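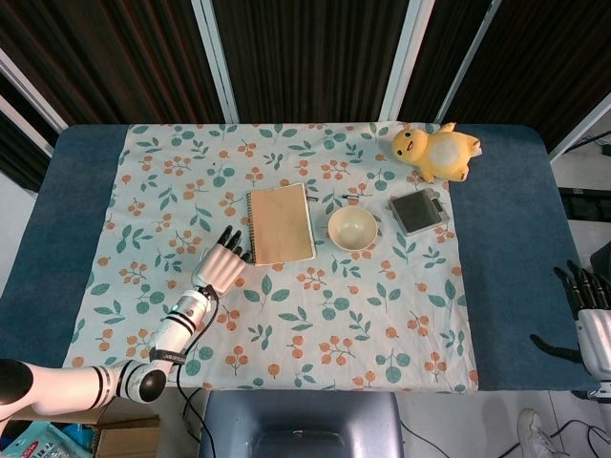 Häufige Fragen zu Tischdecken auf gepolsterten Arbeitstischen

Die Fragen auf dieser Seite stammen aus Zuschriften zu unserem Bezugsstoff Plamora und zu den Decken der Reihe Tefera. Sie betreffen fast immer den gleichen Fall: Ein rechteckiger Tisch mit gepolsterter Auflage soll eine Stoffdecke bekommen und danach weiter zum Schreiben, Wiegen und Sortieren dienen. Die helle Decke mit Blattzweigen und kleinen orangefarbenen Beeren lässt links und rechts je einen Streifen der blauen Auflage frei und hängt vorn über die Kante. Diese Anordnung ist zulässig und für viele Arbeiten zweckmäßig. Maße beziehen sich auf den ungewaschenen Stoff, sofern nichts anderes angegeben ist.

Lesezeit: 4 Minuten

Muss die Decke den Tisch vollständig abdecken?

Nein. Freie Streifen an den Schmalseiten beeinträchtigen die Nutzung nicht. Auf der Polsterung liegt der Stoff auch ohne Überhang an allen vier Seiten ruhig, solange eine Kante weit genug herabhängt oder die Decke mit Klammern gehalten wird. Vollflächige Abdeckung empfehlen wir nur bei färbenden oder klebenden Materialien.

Welcher Überhang ist vorn sinnvoll?

Im Sitzen höchstens 9 cm. Längere Überhänge liegen auf den Oberschenkeln auf und werden beim Aufstehen mitgezogen. Wird überwiegend im Stehen gearbeitet, darf der Überhang größer sein.

Kann man auf der Decke schreiben?

Auf losen Einzelblättern nur eingeschränkt. Die Polsterung gibt unter der Stiftspitze nach, der Stoff verschiebt sich zusätzlich. Ein Spiralblock oder ein Notizbuch mit festem Einband reicht als Unterlage aus. Kugelschreiber drücken weniger durch als Fineliner mit harter Spitze. Stifte bitte nicht offen ablegen; Tinte zieht in das Gewebe ein und ist nach dem Trocknen meist nicht mehr vollständig zu entfernen.

Wie genau arbeitet eine Digitalwaage auf diesem Untergrund?

Eine Kompaktwaage benötigt eine ebene, feste Standfläche. Auf Polster und Stoff sinken die Füße unterschiedlich tief ein, bei flachen Gehäusen kann zudem der Boden aufsetzen. Beides verfälscht den Messwert. Vorgehen:

Eine steife Platte unter die Waage legen, mindestens so groß wie das Gehäuse.
Einschalten, Anzeige abwarten, dann tarieren.
Mit einem bekannten Gewicht gegenprüfen.

In einem Versuch in der Werkstatt Testberg zeigte eine Waage ohne Platte 486 g an, das Prüfgewicht lag bei 500 g. Mit Platte war die Abweichung nicht mehr feststellbar. Das Ergebnis gilt für dieses eine Gerät und lässt sich nicht auf andere übertragen.

Wo sollten Schalen stehen?

Leere Keramikschalen können überall stehen. Gefüllte Schalen gehören neben die Waage, nicht an die Vorderkante. Bei unglasiertem Standring einen Filzuntersetzer verwenden, sonst raut das Gewebe an der Stelle auf.

Färbt die blaue Polsterung auf eine helle Decke ab?

Bei trockener Nutzung ist das beim Bezug Plamora nicht zu erwarten. Unter Feuchtigkeit und Druck kann dunkler Bezugsstoff Farbe abgeben. Vor dem ersten Auflegen einen weißen, angefeuchteten Lappen 30 Minuten lang an einer verdeckten Stelle beschweren und danach prüfen. Verschüttete Flüssigkeit sofort aufnehmen, Decke abziehen, Bezug und Decke getrennt trocknen.

Wie wird die Decke gewaschen?

Tefera-Decken bei 40 °C, Schleuderzahl gering, ohne Weichspüler. Nicht zusammen mit Plüschtieren waschen; abgelöste Fasern setzen sich im Gewebe fest und sind auf hellem Grund sichtbar. Liegen regelmäßig Plüschteile auf dem Tisch, genügt zwischendurch eine Fusselrolle. Nach der ersten Wäsche ist mit leichtem Einlauf zu rechnen, deshalb den Saum erst danach endgültig kürzen.

Läuft das Muster in eine bestimmte Richtung?

Der Druck wiederholt sich über die Länge. Beim Zuschnitt zweier Decken für nebeneinanderstehende Tische den Rapport an der gemeinsamen Kante ausrichten und entsprechend Verschnitt einplanen. Die Ware liegt 1440 mm breit, davon sind beidseitig die Webkanten abzuziehen.

Gibt es Zuschnitte nach Maß?

Ja, über das Lager Wiltemmont. Benötigt werden Tischlänge, Tischbreite, Dicke der Polsterung und gewünschter Überhang je Seite. Die Dicke wird oft vergessen und führt dann zu kurzen Kanten. Mindestlänge 54 cm. Zuschnitte sind vom Umtausch ausgeschlossen, Fehler im Druck ausgenommen.

Meine Frage ist nicht dabei.

Bitte schriftlich mit Tischmaßen und Artikelnummer an die Stoffberatung, Ansprechpartnerin Dilruba Talukder. Musterabschnitte liegen der Antwort auf Wunsch bei.

Stand: 22. April 2023

Diese Website verwendet Cookies. Mit der weiteren Nutzung stimmen Sie der Verwendung zu. Einstellungen | Akzeptieren

Kontakt | Impressum | Datenschutz | © 2023 Stoffberatung Wiltemmont | Nach oben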